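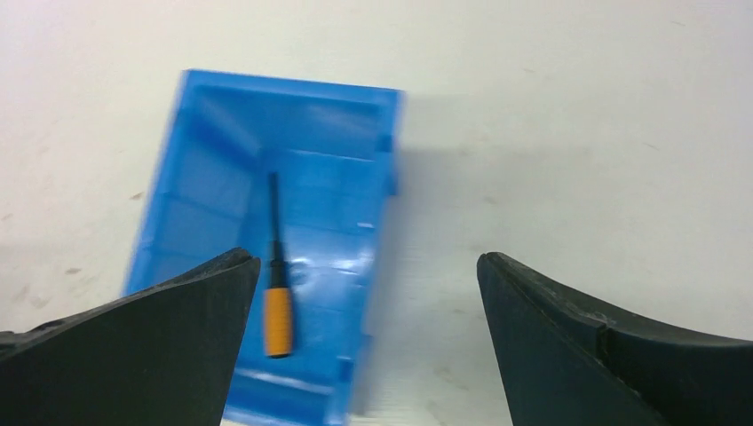
Figure 7. A screwdriver with a yellow-orange handle lying lengthways in a blue plastic tray on a white tabletop.

4.2 One tool, one tray

We come now to the arrangement that gave us the most pleasure to study, and that several of our participants were at first a little reluctant to take seriously. In the single-tool condition every hand tool in the workshop was given a tray to itself, and the tray went wherever the tool went – from the shelf to the bench, along the bench while the work was being done, and back to the shelf at the end. Figure 7 shows the sort of pairing we mean. The tray is far bigger than a screwdriver needs, and we were asked more than once whether this was not a dreadful waste of room. It is a fair question, and we return to it in Section 5.

The comparison was between this condition and the older habit of the two workshops, Jolov and Hosoda, where tools of all kinds shared deep drawers and were fished out as needed. Both workshops repair small household goods, and both had grown their drawers in the way that most of us grow a kitchen drawer at home, by adding things and very seldom taking any away. Over the course of the study we logged 1856 occasions on which somebody went to fetch a screwdriver. Of these, 1288 took place under the single-tool condition and the remainder under the drawer condition, the imbalance being owed to the people at Hosoda, who asked if they might keep their trays after the first changeover and could not easily be talked out of it.

What struck us early on was how much of the fetching time had gone on looking and how little on walking. A screwdriver in a drawer lies among its cousins, with some handles one way round and some the other, and quite often the part that tells you which one you want is tucked under something else. Laid out singly, the whole length of the tool can be taken in at a glance, tip and shaft and handle together. People said that they knew what they had before they touched it. One participant told us, rather nicely, that it was like having the table laid for you.

Colour played its part as well. We had chosen blue for the trays simply on the grounds that the supplier, Foltura, could let us have plenty of them, and we had given no great thought to the matter beyond that. Yet the orange and yellow handles that are so common on screwdrivers stand out very cheerfully against blue, and participants mentioned this without our asking. Black shafts were a different story. On a shaded bench a slim dark shaft was sometimes lost against the ridges of a tray floor, and two participants told us that they looked for the handle first and let the rest follow. The tabletops were white throughout, which kept the edges of the trays easy to find even late on a December afternoon.

We should say a word about the direction in which the tools were laid down. Our instructions asked only that the tool be returned to its tray, and said nothing of which way it should point. Nearly everybody nonetheless settled on placing it along the length of the tray, and many took to setting the handle at the end nearest to them. This seems to us a small courtesy paid to one's later self, or to whoever comes next, and it grew up in both workshops with no prompting from us. Where trays were shared between two people working on opposite sides of a bench the habit was weaker, as one would expect, and there was a certain amount of good-natured turning of trays.

There were grumbles too, and we would not wish to pass over them. The trays slid about when a bench was busy. Smooth plastic throws back the light of an overhead lamp, and participants who worked directly beneath one found the shine on the tray floor tiresome by the end of a long session. A paper liner was tried at Jolov for a time and then given up, as it wrinkled and had to be straightened whenever a tool was put back. The Haleo matting described in Section 3 did rather better, though it hid the ridges of the tray, and some people had come to like the small rattle a tool made against them on being set down.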